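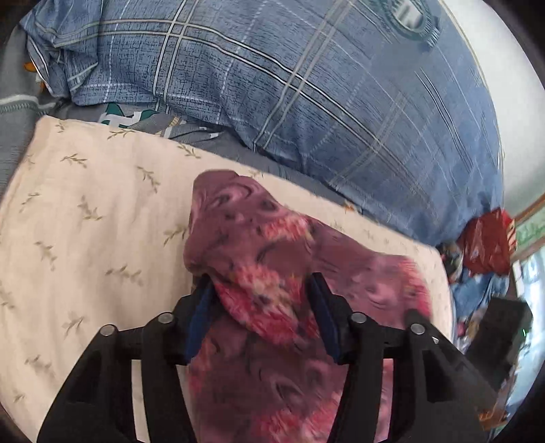

手持夹爪柔性织物采集规程：第二版修订说明

《Dirgate 数据规程通讯》 2020年1月

Durkivau 手持夹爪采集规程第二版自本期起执行。第一版于去年9月下发，主要针对刚性物体，织物部分只有一段，各采集组的理解差别较大。本次修订把床上织物单列一章，同时调整了片段时长、失败标注和隐私检查的写法。以下按章节说明改动，未提到的条款沿用第一版。

适用范围

第二版适用于由人手持操作、爪端附近装有广角相机的平行夹爪。装在机械臂上的同型夹爪另按 Cliridwood 台架规程执行，两份规程在坐标定义和时间戳格式上一致，其余部分不得混用。

织物一章适用于床单、枕套、被子、毯子、衣物及尺寸相近的薄布料。毛巾暂时归入本章，待 Lemieux 组完成绒面材料的夹持测试后再决定是否拆出。鞋、箱包、带硬质骨架的织物制品仍按刚性物体处理。塑料袋不属于织物，作为背景物出现时无须移走，作为操作对象时须使用“薄膜”类别。

采集前检查

一、爪垫。左右爪垫应完整贴合，边缘无翘起，表面无线头和毛絮。深色爪垫上的毛絮在画面里不容易看出来，须用手摸。织物采集比刚性物体更容易积毛，每采完一个房间清理一次，用干布擦拭，不使用酒精。

二、销轴与连杆。空载开合5次，听有无异响，看两侧连杆是否同步。一侧先到位、另一侧滞后的夹爪不得用于织物采集。织物几乎不提供反力，滞后量会直接变成开度读数的误差，后期无法补正。

三、镜头。检查镜片指纹和划痕。广角画面四周的暗角属于正常现象，不需要裁切，也不要为了减小暗角调整相机位置。相机位置一经标定即锁紧，松动后须重新标定，已采片段从上一次有效标定起重新核对。

四、曝光。卧室常见的情况是床靠窗，窗外区域过曝。允许窗外过曝，以夹爪两指之间的区域曝光正常为准。采集过程中不得拉动窗帘。若两指之间的织物纹理已无法分辨，停止采集，换时段再来。

场景布置

第一版要求“床面整理平整后开始”，第二版删除此句。整理过的床面与实际住宅的状态相差太远，按旧版采得的数据里，织物的初始形态过于集中。现改为：保持到场时的状态，只移走易碎物、药品、证件和带有个人信息的物品。被子堆在一侧、枕头斜放、几层布料互相搭接，都可以直接开始。

同一场景中宜有花色可以区分的几块织物。小碎叶的浅色枕头、紫红底的花布和蓝色格纹被放在一起，边界清楚，标注员不需要猜测哪一层在上。若几层均为同色素面，标注时间明显增加，层次关系的错误率也高。遇到这种情况仍可采集，但须在场景记录中勾选“同色叠层”，由复核员优先处理。

不得为了改善画面而更换住户的床品。采集组自带的织物可以加入场景，须登记编号，并在离开前收回。自带织物洗涤后尺寸和手感会变，每次洗涤后在登记表中加注，不另编新号。

夹持动作

动作分为接近、闭合、提起、移动、释放五段。第二版对每一段的起止点给出了定义，原因是第一版各组切分的位置不一致，合并后的数据无法对齐。

接近段从夹爪开始朝目标点移动算起，到任一指尖接触织物为止。接近时两指保持张开，开度由操作者视布料厚度决定，但在接近段内不宜反复改变。指尖应从织物的褶脊或边角处进入。平铺无褶的布面允许先用指尖推出褶皱，推的动作计入接近段，并加“预整形”标记。

闭合段从开度开始减小算起，到开度稳定为止。闭合应一次完成。若布料在闭合途中滑出，不要立刻张开重夹，先停顿一下，再开始新的接近段，滑出的这一次照常保留。

提起段以布料离开支撑面为标志。大块被子整体不会离床，以夹持点附近出现悬空为准。提起方向原则上竖直向上，遇到多层搭接时允许斜向，斜向提起须避免把下层一并带起；若下层确实被带起，记为“多层夹持”，不记为失败。

移动段速度由操作者掌握，第二版不规定数值上限，只规定一条：连续画面中爪垫内侧边缘应能辨认。布料本身有运动模糊可以接受，爪垫边缘也模糊则说明移动过快。复核员按此条抽查。

释放段从开度开始增大算起，到两指均与布料脱离为止。布料挂在指尖上未脱落时，允许轻抖一次，仍未脱落的用另一只手取下，并在该片段末尾加“人工介入”标记。

片段时长与数量

单个片段上限为60秒。第一版没有上限，部分片段包含多次完整夹持，切分工作量很大。超过上限的片段由软件自动截断，截断点之后的内容另存为新片段，操作者不需要停下，但应尽量在上限之内完成一次释放。

每个住宅的合格片段约700个为宜。达不到时不必凑数，超出时也不删除，由抽样程序处理。同一块织物、同一初始形态下的连续重复不得超过3次，之后须改变形态。改变形态的方式为抓起后松手落下，或由另一人随手翻动，不得折叠摆放。

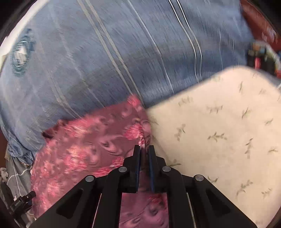
重复次数按初始形态计算，夹持点不同而形态相同的，仍算同一组。这一点在试行期间被问得最多。判断形态是否改变，看褶脊的走向和层次搭接关系：只有一处小褶移动的，视为未改变；上下层次互换、边角露出或被盖住的，视为已改变。有疑问时按未改变处理。

失败片段的处理

失败片段一律保留。第一版允许操作者现场删除明显失误，执行中尺度不一，有的组几乎没有失败记录，合并后夹持成功率失真。第二版取消现场删除权限，设备上的删除键改为标记键。

失败分四类：未触及、滑脱、误夹、中断。未触及指两指闭合后之间没有布料。滑脱指闭合时有布料，提起或移动段中脱离。误夹指夹到目标以外的物体，包括枕芯、床垫边和下方电器的线缆。中断指因设备或人员原因停止，与夹持本身无关。多层夹持、预整形、人工介入是附加标记，可与成功或任一类失败并存。

误夹线缆的，立即张开夹爪，检查线缆外皮，然后在场景记录中写明位置。床面上有带指示灯的电器或正在充电的设备时，先请住户确认能否移走，不能移走的，在其周围留出夹爪宽度以上的距离。

标注要求

标注员对每个片段填写三项：目标织物、初始层次、夹持结果。目标织物用场景内编号，不用颜色或花色命名。同一块布在窗边和墙边的颜色差别可能很大，用颜色命名容易把一块布记成两块，Cliridwood 的台架数据中已出现过此类错误。

初始层次从上往下写，只写与目标织物直接接触的各层，隔层不写。枕头作为一个整体填写，枕套不单独成层，目标本身就是枕套时除外。被子卷起后正反两面都可见的，仍为一层，加注“翻折”。

夹持点按两指闭合时的位置标，不按提起后的位置标。布料提起后夹持点附近会聚成一团，从静止画面上很难反推原来的位置，标注时应回看闭合段。闭合段中夹持点被爪指遮住的，取接触前最后一个可见位置，并把置信度填为“低”。

织物上的印刷图案、刺绣和标签不标注。带有可辨认文字的标签交隐私检查处理，标注员不作判断。

隐私检查

卧室数据的隐私检查在标注之前完成，顺序不得颠倒。检查内容包括：照片、证件、信件、药品包装、屏幕内容、镜面反射中的人，以及窗外可辨认的门牌和车牌。广角相机的视野比操作者预想的大，画面上沿和两侧尤其要逐段看。模糊到无法辨认的文字不处理。

需要遮挡的区域用纯色块覆盖，不用模糊滤镜。遮挡区域与两指之间的区域重叠时，整个片段退出发布集，只保留在内部统计中，统计口径见 Durkivau 附录乙。

住户有权在采集后要求撤回。撤回以住宅为单位执行，不接受单个片段的撤回，理由是片段之间共享标定和场景记录，拆开后剩余部分无法复核。此条须在采集前向住户口头说明，并写入知情书。

过渡安排

按第一版采集、尚未标注的织物片段，由各组自行按新的五段定义重新切分，不需要重采。已经标注的不返工，数据集中以版本字段区分，使用方在混合训练前应先检查该字段。

旧版场景记录表本期起停用。新表增加了“同色叠层”“自带织物编号”和“洗涤加注”三栏，去掉了“床面平整确认”。Lemieux 组使用的纸质表可以继续用到用完为止，空缺的栏目在录入时补填。

绒面材料、厚羽绒制品和湿织物三项，第二版没有给出要求。湿织物在规程补充前不得采集。绒面和羽绒可以采集，爪垫清理改为每个场景一次，片段归入“待定”目录。对条文有异议的，请注明章节名和具体语句，连同相应片段编号一并发至 Dirgate 规程邮箱，只描述现象而没有片段编号的意见不进入修订清单。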